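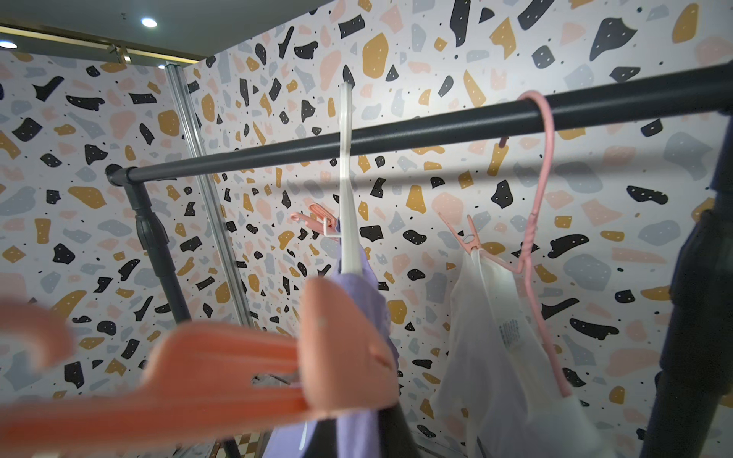 Section 2: Setting up your Rukico 596 dehumidifier

Welcome to the fun part! The unit is out of the box, the foam is off, and you're a few minutes away from a laundry room that smells like nothing at all.

1. Stand the unit upright on a level floor and leave it there overnight before you plug it in.
2. Slide the water tank into the back until it clicks. A tank that sits crooked will keep the red light on, and the fan won't start.
3. Plug straight into a wall outlet.

CAUTION: Do not use an extension cord or a power strip.

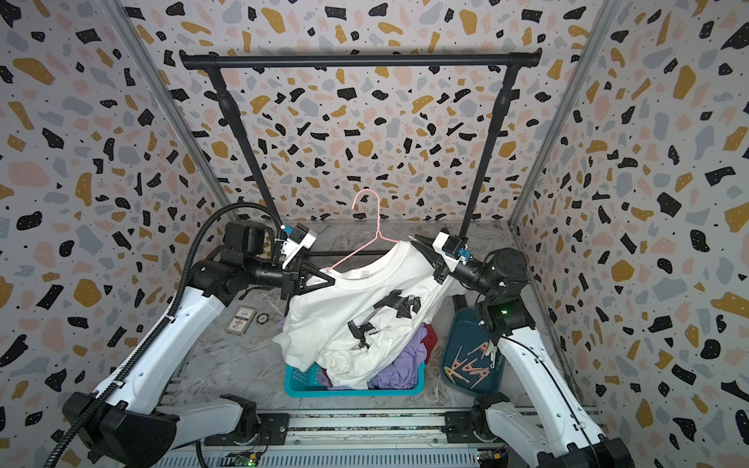 4. Press the power button once. The display shows the room's current humidity, and it's very satisfying to watch that number over the first evening.
5. Use the arrows to pick a target. The factory setting is 62, and plenty of people leave it right there. If your windows still fog up in the morning, go lower, one step at a time.

Note: Basements are slow. Give yours a full day before you change anything.

Using the drain hose (optional)
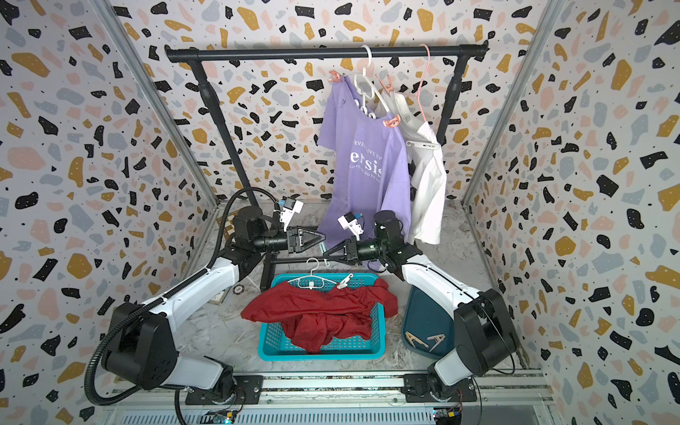
By Leonie Lammers, Gronbridge Home Guides
Updated 04/01/2024

I love the hose. Emptying the tank gets old fast in February, and with a floor drain nearby you can skip it completely.

6. Switch the unit off and pull out the tank.
7. Pop the rubber plug from the drain port and keep it somewhere safe (mine lives in a jar with the spare keys).
8. Push the hose on firmly, then tighten the clamp by hand. Böttcher clamps fit too, if you've lost the one in the bag.
9. Run the hose downhill all the way to the drain - any hump in the middle will stop the flow.

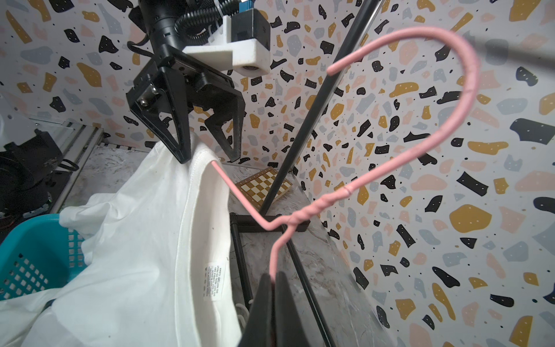
10. Put the tank back in, even though you won't be filling it. The unit needs it in place to run.
11. Check the floor around the port after an hour.

CAUTION: Unplug the unit before you move it or touch the hose connection.

For filter cleaning, go to Section 3.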